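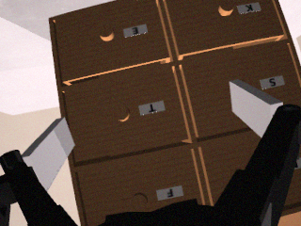

Fedesari opens planning service for buyers of robot arms and grippers

Simulated drawer tasks help small firms to compare equipment before they sign an order

OLTVILLE, Saturday, November 29, 2025 - Fedesari, a supplier of automation equipment for stores, archives and repair shops, has today opened a planning service for customers who are preparing to buy their first robot arm. The service is called Dahlgren. It gives the customer a computer model of the planned work and a written budget before any equipment is ordered.

Many smaller buyers ask for a price for the arm only. The gripper, the mounting, the safety check and the training of the staff come later, often from another budget year. With Dahlgren these costs are put together in one plan from the first meeting.

The work begins with a simulated task. One of the standard tasks uses a wooden cabinet with lettered drawers and round knobs, and a gripper with two fingers. The customer can try different arm positions, cabinet heights and finger shapes in the model, and can also change the light and the viewing angle. A drawer front is a useful test for a buyer. The knobs are small, the fingers need free space on both sides, and the label must be read by the system if the right drawer is to be found.

The standard library contains 316 tasks of this kind. Customers with unusual furniture or shelves can send measurements, and a model will be prepared from them for an extra charge.

Each plan has three parts: a list of equipment with prices, a calendar for delivery and installation, and an estimate of yearly running costs. The plan also names the items which can wait for a second order. Fedesari asks customers to treat the simulation as a planning tool. It does not replace a trial with the real cabinet and the real arm, and the cost of such a trial is included in every budget.

The price of the basic service is 966 euros per site. This amount is taken off the invoice if the customer orders equipment from Fedesari later, but there is no duty to order. The plan belongs to the customer and may be shown to other suppliers. Prices in the plan remain valid for 60 days.

The first trial was made in May at the parts store in Geltitz, where the service was used to decide between two sizes of gripper. The store chose the smaller one and moved part of its budget to staff training.

Orders for the service are accepted from today at the Fedesari offices in Oltville and Geltitz. Visits to the demonstration room in Oltville are possible by appointment - please write to the sales office and mention the type of furniture or shelves you work with.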